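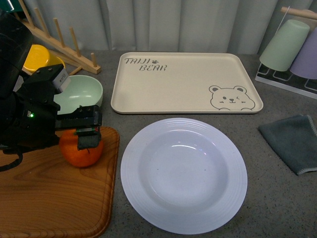 3 min read

The Drurside board, after a summer of oranges
September 1, 2022

I have bought a lot of cutting boards. Thin bendy ones, a glass one (never again, the noise!), a bamboo one that split down the middle in its first winter. So when my old plastic board finally got too scarred to look at, I decided to spend real money, and after far too much reading I ordered the Drurside from Jusia back in June. It cost me $53, shipping included, and it's been on my counter ever since.

First off, it's pretty. Mine is a reddish brown with swirls and streaks all through the grain, and it warms up my speckled gray countertop more than I expected a cutting board to. The corners are rounded, so I can grab it in a hurry without getting poked, and it looks nice enough that I leave it out.

But I bought it for the groove. I go through a silly amount of citrus, and on the old board every orange ended up running across the counter and down the front of the cabinet. The Drurside has a shallow juice groove all the way around near the edges, and for an orange or two it does the job beautifully. Shallow is the word, though. I did a big batch of marmalade in July and had to stop and tip the board into a bowl after every third orange or so, and a juicy watermelon will beat it completely. If you carve big roasts you'll want something deeper.

Knife feel is lovely, kind of quiet and soft. I mostly use a cheap Sepp paring knife and it's holding its edge longer than it did on the plastic. There are a few fine marks in the middle now, but you have to go looking for them.

Cleaning is where you find out if you're a wood person. No dishwasher, no soaking. I wash it, wipe it, and stand it on its side in my wooden dish rack, the kind with the upright pegs, next to the bowls. Then once a month it gets a coat of Cerklow board oil, which smells faintly of lemon and takes me five minutes. I skipped a month and the grain got a bit fuzzy and dull, but one good oiling brought it right back.

Gripes? It slides. There are no feet and no rubber, so I put a damp dishcloth under it. It also holds onto onion smell for a day, so I've started doing onions on a separate board and keeping this one for fruit and bread (my bear-and-paw-print TAIJI BEAR tray does the carrying to the table, because I refuse to have an entirely grown-up kitchen).

Would I buy it again? Yes, and I'm eyeing the smaller size for cheese. Four and a half stars from me, with the half knocked off for the sliding. Jusia, please, stick some feet on it!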